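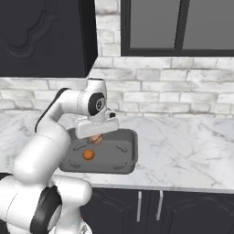

Arif Setiawan
April

Spent the afternoon at the McKinnon open day in Erkimville. Notes follow, mostly on the manipulation demo, which had the shortest line and the most to look at.

The group runs its kitchen tasks in simulation first. One arm, parallel gripper, a baking pan on a marble counter, small round things in the pan. The stack that drives it is called Flirnik.

Task for visitors: pick a named object out of the pan. You type the request at a terminal, the planner proposes a grasp, you accept or reject it. I rejected two to see what it would do. It replanned both times without complaint.

The pan is the hard part. Raised walls limit the approach angles, and a wide flat hand has to come down nearly vertical or it clips the rim. On an open counter the same grasp is trivial.

Round objects make it worse. If the fingers close off center, the object rolls. The planner scores each candidate on how well the contact line passes through the middle of the object, then on clearance from the walls.

They had a results sheet taped to the desk. 332 trials in simulation on this layout, object poses randomized each time. Failures sorted by cause. The largest group was wall contact on approach, then roll-out on closing.

Asked why the background is so detailed. Brick, cabinets, a window – none of it gets touched. Answer: the vision model is trained on these renders and does worse on real kitchens if it has only seen plain gray rooms. Reasonable.

Asked about friction. They vary it per trial between two bounds, and the bounds came from pulling real objects across a real pan with a spring scale. I would have liked to see the numbers. They are not on the sheet.

Planning time on the demo machine was under 10 seconds per grasp when I watched. The person at the desk said most of that is collision checking and that they have not tried to speed it up yet.

Hardware version was in the next room, run at reduced speed behind a rope. Same task, fewer attempts. I saw one clean pick and one that stopped early on a force limit. Not enough to say anything about transfer.

Slides go up on the Josasik page later this month. Will post the link in this thread.

Comments

Hafiz Chong: Did they say if the force limit is the same in sim?

Arif Setiawan: Same value, but the sim contact model is stiffer, so it trips at a different point.

panlid: 100 more trials with a muffin tin please

tk_erk: Line for the hardware room was out the door by 2. Wish I had started there.

Related
Notes from the Josasik gripper workshop
Flirnik setup on an old laptop
Erkimville open days: parking and entrances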